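Ticket 3031 – Cullura student portal
Subject: Placement hours not carrying over to law clinic record
Opened by: Hsiu-ying Shih, clinical legal education office
Handled by: Hok-lam Fu, Trokska support
Status: Resolved, monitoring
Opened: September 2022

Reported problem

Second-year students who did a summer placement with a law firm are supposed to see those hours on their clinic record in Cullura. The hours show on the placement page but the clinic record says 0. Students need 40 hours signed off before they can be given a client file, so the clinic can't assign anyone until this is fixed. 31 students are affected. The ones placed at Fluvmont look fine.

First reply (Fu)

Checked three of the student accounts you sent. The hours are stored correctly and the supervisor sign-off is there. What's missing is the link between the placement and the module code for the family law clinic. That code was changed in July when the module was split into two parts. Fluvmont placements were entered after the change and picked up the new code. The others still point at the old one.

Please don't re-enter any hours by hand. If you do, the students will have two sets once the link is repaired.

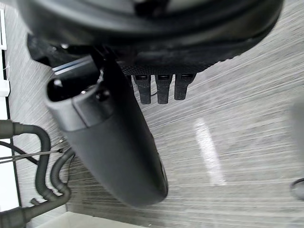 Update (Shih)

Two of the supervisors had already re-entered hours before I saw your message. I have asked them to stop and will send you the names. I also tried the old module code in the search box and got no results, even with the archive option ticked. To me the old and new records ought to sit like those three black prongs in their row, next to each other with a small gap between, and at the moment the search only gives me the new one. Is the old code gone or just hidden?

Reply (Fu)

Hidden. Staff accounts lose sight of a closed module code after the rollover. I've turned viewing back on for your account – sign out and in again and the archive search should work.

I ran the relink on a test copy first. It went through 3,000 placement entries and changed only the ones with the old code. The live run was done overnight. The duplicate entries from the two supervisors are marked "void" and don't count toward the total.

Update (Shih)

Checked the full list this morning. All but 9 now show the right hours. The 9 have the hours but no sign-off date, so the system still treats them as pending.

Reply (Fu)

Those were signed on paper and scanned in, so the date field was left blank. It needs to be filled in by someone with supervisor rights. Go to Placement, then Evidence, then Edit date. Use the date on the scanned form.

Update (Shih)

Done for all 9. Records are correct and clinic files can be assigned. Please leave the ticket open until the first round of client interviews is booked.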